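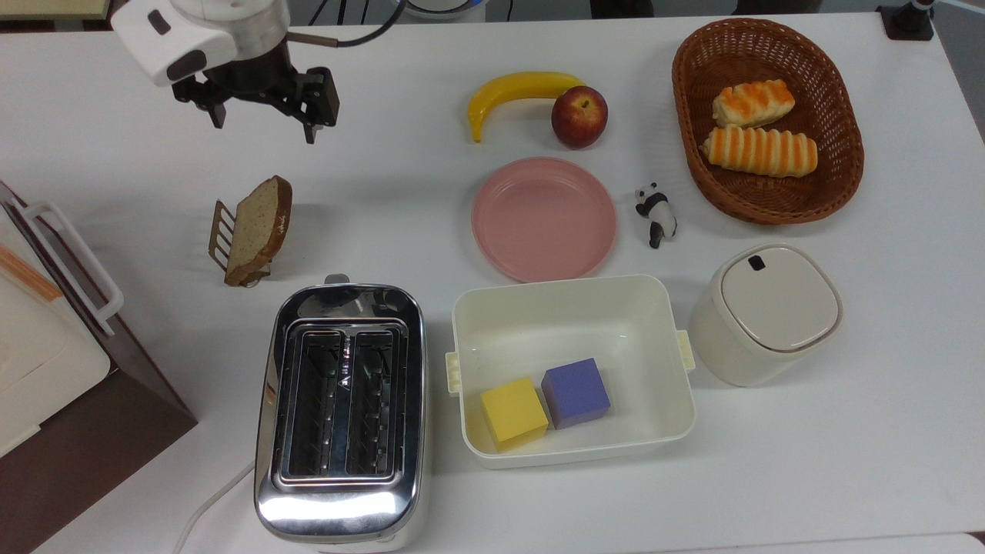

Toaster, bronze-colored rack with one slice of whole-grain bread in it, and the pink plate.

Toast racks: how to use one without ending up with cold toast
Oct 27, 2025
By Hrefna Frandsen

I didn't want to like the toast rack. For years I filed it with egg toppers and butter curlers, things people get as wedding presents and keep in the cupboard over the fridge. Mostly I still think it's a tool for cooling toast down. But a reader, Vilhjálmur Dalsgaard, wrote in July to say that I was using mine wrong, and he was at least half right, so I've spent a while working out what the thing can do.

What it can do is keep toast crisp. Fresh toast gives off steam. Lay it flat on a plate and the steam has nowhere to go, so the underside turns damp and bendy. Stand it up with air on both sides and it stays dry. The price is heat. A slice in a rack goes cold fast, and no rack I've tried gets around that, whatever it says on the box. The Livau I bought had "keeps toast warm" printed right on it. It does not.

So decide first what you want. If you like butter melted all the way in, skip the rack, butter the slice the second it comes up, and stop reading. If you like a cold layer of butter or marmalade on something that crunches, carry on.

What you need

A toaster, a rack, bread, a plate. A small rack is fine. The big ones look generous but they take up half the table, and the last slices are stone cold by the time anyone gets to them.

Bread matters more than the rack does. Whole-grain with a firm crust stands up well. Soft white sandwich bread slumps between the wires unless it's toasted quite dark. I've seen advice to buy special "toasting" loaves and I can't taste the difference.

1. Measure the gap before you buy

Take a slice of the bread you normally eat and see whether it fits between the bars. Stores will look at you strangely, so measure at home and bring a ruler. Thick hand-cut slices won't go into most racks, and forcing them in scrapes off the crumb.

2. Put the rack next to the toaster

Most of the crispness is lost on the trip across the kitchen, with the toast stacked in somebody's hand. I keep the rack within easy reach of the slots. Keep the toaster's cord away from the spot where you'll be reaching, and leave the top of the toaster clear. Don't stand the rack on top to warm it. I've read that tip in several places and it's a bad one: you'd be blocking the slots of something that gets very hot.

3. Toast one notch darker than usual

Pale toast is soft in the middle and will lean over. One notch up on my dial is enough. Yours may be different, and the numbers on these dials don't mean the same thing from one toaster to the next anyway.

4. Stand the slice up right away

Lift it out with wooden tongs, or by the top crust once the lever is up. Never go in with a knife or fork. If something is stuck, unplug the toaster and let it cool first. Put the slice in crust side up if you can. A slight tilt does no harm, as long as two slices aren't pressed flat against each other. If they're touching, you may as well have used a plate.

5. Wait a minute, then serve

One minute. After that it's as crisp as it's going to get and all it does is lose heat. Warming the plate under the hot tap helps a little with china. With plastic I wouldn't bother.

6. Butter at the table

One slice at a time, as you eat it. Buttered toast shouldn't go back in the rack. It drips, and then you have grease in the corners of the wire.

Cleaning

Shake the crumbs off over the sink and wipe the bars with a damp cloth. I don't put a colored finish in the dishwasher. Mine came with a leaflet saying I could, and the leaflet also said it would keep toast warm.

Is it worth it?

For one person eating one slice, no. Lean the toast against the sugar bowl and you'll get the same result. For a table of people who all want toast at once, yes, a bit. Vilhjálmur says he uses his every morning, and the rest of the day it holds his mail.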